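Mernix Backdrop Kit for Wrist-Camera Recording 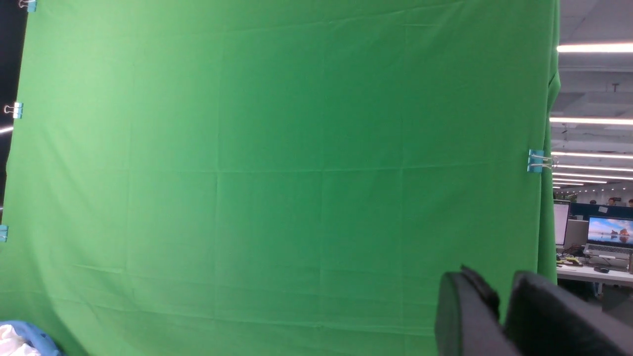 Mernix green backdrop clipped up beside a row of desks, seen from the wrist camera.

The Mernix Backdrop Kit is a fabric screen for teams that record manipulation examples in shared rooms. It puts a plain green surface behind the work area so that the background can be masked and replaced before training. It is supplied by Flundow and assembled at our shop in Tramomstead.

Why use a backdrop

A policy trained on examples from one room tends to pick up on that room. Ceiling lights, monitors and people at their desks all end up in the wrist camera's view, and they change from one session to the next. With a green surface behind the task, most of that can be keyed out and swapped for other backgrounds. One set of recorded episodes can then be used many times over.

The screen only covers what is behind it. If the arm swings wide, the camera will see past the side of the cloth. For tasks with a lot of wrist rotation we suggest two kits set at a right angle, or a crop applied in the recording software.

What is in the kit

Green chroma-key cloth, matte finish
Blue metal binder clips
Upright supports with feet
Storage bag
Printed setup card

The cloth ships folded and will show crease lines when first hung. Most keying software handles light creases without trouble. Deep shadows are harder, so check the lower corners before a long session. A cool iron on the back of the fabric takes out the worst of the folds.

Setup

Stand the uprights behind the task area and wrap the side edges of the cloth around them. Clip the top first, then work down both sides. Pull until the middle is flat. Some sag between the top clips is normal and does not affect the key.

Run the arm through its full range by hand and watch the wrist view. Move the uprights until the cloth fills the part of the view you care about. Mark the feet positions on the floor with tape if the kit will be taken down between sessions.

Record a short clip with no task objects in view and save it with the session. The Ajayi masking tool uses this clip to set its green range, and other tools can use it the same way.

Notes on task objects

Blue and white cloth items key cleanly against this green. Avoid green, teal and clear plastic objects. Black gripper fingers separate well, though glossy ones may pick up a green tint when they are close to the fabric — matte pads are the better choice.

Folding and laundry tasks shed lint. Brush the cloth down at the end of the day.

Options

Part 400: single kit
Part 1000: double kit for right-angle setup, with 2 cloths
Part 115: replacement clips

The single kit can be upgraded later. Cloths from the September batch onward have a wider side hem and fit both old and new uprights.

Orders and questions

Uwe Brandes handles orders and can advise on layout if you send a floor sketch and the arm model. Please include the distance from the arm base to the nearest wall or walkway.

Page updated 2 December 2025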